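Capture Protocol Reviewer (contract, part-time)
Solanki – Labelling and Standards Group

Solanki is looking for 2 reviewers to check recorded hand demonstrations against a written capture protocol. The demonstrations are used to train robot arms on packing and sorting tasks. The protocol, known internally as Grutus, sets out how an operator wears the equipment, how the table is laid out and what counts as a valid recording.

The contract runs for 14 weeks, starting in February. Work is done on site at our Fundau building.

What you will do

Each reviewer works through an assigned share of 3,089 recordings. For every recording you complete a checklist of 11 items and mark it as pass, repair or reject. The first group of items deals with the operator: gloves on both hands, motion controllers strapped on, forearm straps fastened, cables led away from the working area. The second deals with objects on the table, such as a lined tray or a basket of bottles, and whether the layout matches the task sheet.

You will also log protocol clauses that two careful readers could interpret differently. These logs go to the standards group and are used when Grutus is revised.

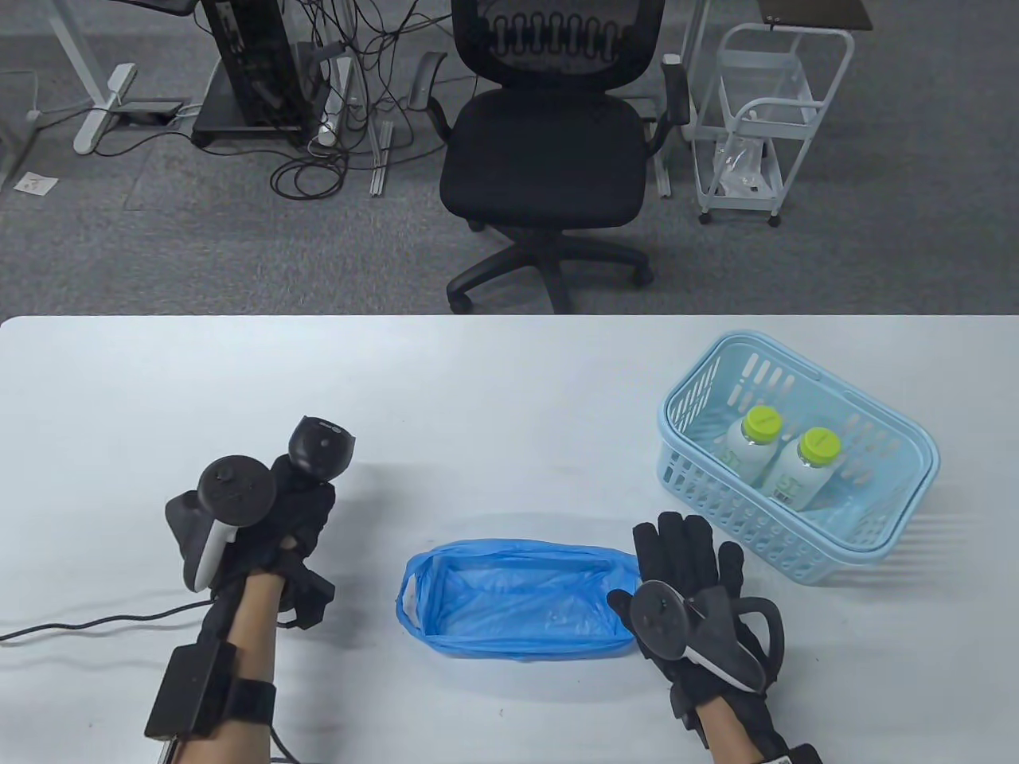
What we are looking for

Experience in inspection, auditing, test work or laboratory record keeping. A background in robotics is useful but not required. You should be able to apply a written rule the same way at the end of a shift as at the start, and to write a short defect note in plain English.

You should also be comfortable wearing the gloves and controllers yourself. Reviewers spend part of their first week recording on the bench before they assess anybody else's work.

Conditions

Review sessions are limited to two hours, followed by a break away from the screen. Reviewers do not assess recordings in which they were the operator. Disputed results go to a second reviewer, whose decision is recorded with a clause number.

Recordings must not be copied, photographed or taken off site. A confidentiality agreement is signed before access is given.

How to apply

Send a résumé and one page describing a rule or standard you have had to enforce, including how you handled a borderline case. Mark the application "Grutus reviewer" and address it to Recruitment, Solanki, Fundau. Shortlisted applicants will be asked to complete a paid trial review on site.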